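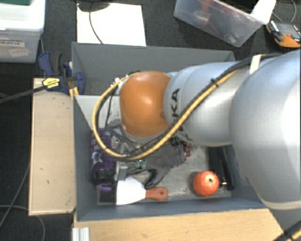 Umel Clutter Picking Kit: what's in it, what it does, and how we tested it

Hi and welcome! If you got to this page from the Kidwood mailing list, you already know I like to talk about bins. I put the Umel kit together because I was tired of reading grasping results that I couldn't repeat in my own lab. One group picks blocks off a clean table, another one picks soup cans out of a tote, and then we all compare percentages as if they meant the same thing. They don't!

So the kit is a set of 42 everyday objects, a flat-walled gray bin, a printed layout booklet and the scoring software. You bring your own arm and your own gripper. The objects are a deliberately annoying mix (I had way too much fun shopping for them). There's a scraper with a wide flat blade, which loves to lie flush against the floor of the bin. There are gloves, which never land in the same shape twice. There's fruit, bottles, and metal parts with awkward corners. If your method only knows how to close on a nice box shape, you'll find out on the first morning.

How a run works

You pour, you shake, you pick. The booklet gives you 8 layouts, and each one tells you which objects go in and in what order to drop them. I don't ask you to place things by hand to the millimeter, I tried that for most of March and it made me miserable. Dropping them in a set order gives you a messy pile every time, and the scoring takes care of the differences between piles by running each layout several times over.

A pick counts when the object leaves the bin and stays held for the full hold time. Two objects in one grab counts as a miss. I know some of you hate that rule, and you can turn it off in the settings, but please say so when you publish.

What we got

We ran two methods on our own setup. The first one, Bistusico, scores grasp points straight from the depth picture and goes for the best one. The second is the same thing with a nudge step added, so when nothing scores well the arm pushes the pile a little and looks again. Plain Bistusico cleared 41 percent of the layouts all the way down to an empty bin. With the nudge step it got to 90 percent, and I made us run the whole thing again before I believed it.

Most of the gain came from things lying against the walls. A flat handle tight to the side gives you nothing to close on, and one small push usually opens a gap. Gloves were still our worst objects by a long way. I have no fix for gloves. If you do, write to me!

The nudge step does cost you time, and on the easy layouts it doesn't help at all, so check your own numbers before you leave it switched on.

Good to know before you order

Clamp the bin down. It will walk across the table once you start pushing on things, even gently.

Leave slack in your cables. The deep corner reaches ask for more wrist turn than you'd think, and a tight bundle will fight you the whole way.

Replacement objects are sold one at a time or as a full set from the Kohlhase parts page. The layout booklet and the scoring software are free to download, and both were last updated 17 May 2018.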